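Deposition bond

April – Clukton Legal Reference, desk entry
Print this article | E-mail this article

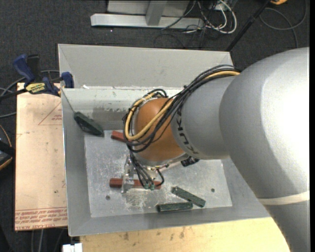 A KUKA arm over a grey metal bin

A deposition bond is a written undertaking lodged with a court registry by a party who wishes to take sworn evidence outside the ordinary place of hearing. It secures the costs of the other side if the examination is abandoned or the evidence is later excluded. The term is used mainly in the Jirnen circuit, where the first rules on the subject were adopted.

Form and amount
The bond names the witness, the examiner and the sum secured. Under Rule 273 it must be signed by the party or by a surety, and 2 copies are filed. The registry may refuse a bond that leaves the sum blank – a later note cannot cure the fault.

Discharge
A bond ends when the transcript is certified and the examiner's fees are paid. If the examination does not take place, the opposing party may apply for payment of costs wasted. Interest is not recoverable.

Case law
In Galler v Kinsella the surety argued that a change of examiner released it from liability. The court held that the bond followed the evidence and remained in force. Later decisions have limited the ruling to changes made with notice.

See also: Security for costs; Surety; Letter of request

Contact the editors | © Clukton Legal Reference | Entry 1189 | Back to top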